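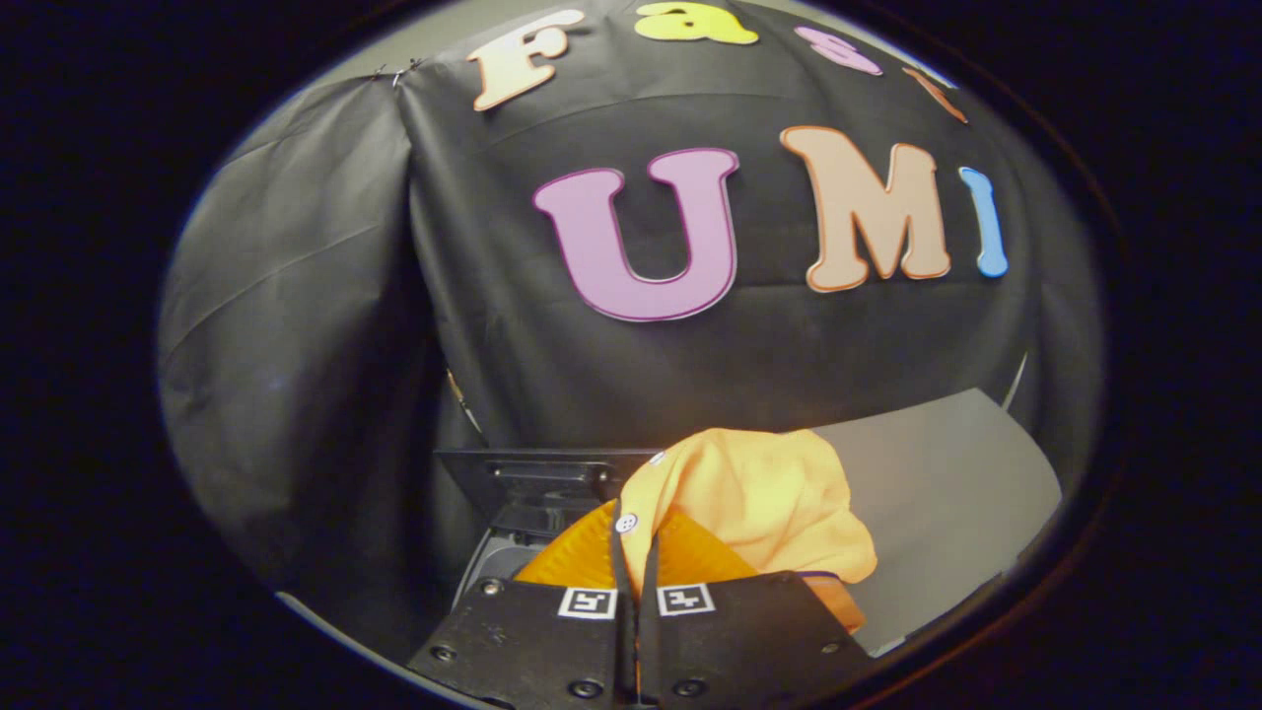
WEVBERG, Monday, July 30, 2018

Wevberg Lawn Bowls Club: Questions We Get Asked a Lot

Every season a fresh crop of people wander in off the street wondering what goes on behind the hedge, and we love it when they do! Arwel Maddocks used to answer everything over the front counter, but his voice gives out by mid-afternoon, so we've written the usual answers down. If yours isn't covered, come and ask anyway.

Do I need to have played before?
Not at all. Most of our newer members had never picked up a bowl before they turned up to a barefoot evening with a few mates from work. Beca Kneath runs the beginner sessions and she'll have you rolling a decent line by the end of the first one (draw shots only, mind you -- she keeps the drive for later, and the ditch is grateful).

Why does the bowl curve?
It's called bias. One side of the bowl is shaped a little differently from the other, and as it slows down it leans over and bends towards that side. The small emblem marks the biased side, so for a right-hander's forehand the small emblem faces in to the left. Everybody gets this back to front at least once, usually in a final, and the bowl sails merrily onto the next rink.

What should I wear?
For social bowls, whatever you like, as long as your shoes are completely flat. Thongs are fine on the bank but please take them off on the green. For pennant you'll need the club shirt in our colours, and Gwion Mathias has the order forms. He puts the order in every January, so if you miss that one you may be borrowing somebody else's for a while.

Can I borrow a set of bowls?
Yes, and please do before you buy. Sizes matter more than people think, and a bowl that's too big will wobble out of your hand no matter how lovely your delivery is. Try a few from the rack, settle on one you can grip comfortably, and then have a chat with Beca about second-hand sets.

How long does a game take?
A social game of pairs is an easy couple of hours with a cuppa in the middle. Pennant runs most of the afternoon and sometimes a bit past it, depending on how much measuring goes on.

Is there a junior program?
There is. Berkay Yazıcı looks after the under-18s after school, and they're welcome to enter the Nogueira Pairs with a parent or grandparent as partner. Last season a grandfather and granddaughter reached the semis and we're all still talking about it.

What happens if it rains?
We play through a light shower. If water starts to pool, the greenkeeper closes the green and that's the end of the argument, even if you were holding three shots. Ring the club before you set out if the sky looks grim.

Is there parking?
We have a gravel car park off Droren Street, and it fills quickly on pennant days. Please leave the spots by the gate for members who can't walk far.

Who do I talk to about joining?
Jummai Eze handles memberships and is at the clubhouse most mornings. Pop in, grab a form and stay for a roll-up if there's a rink free.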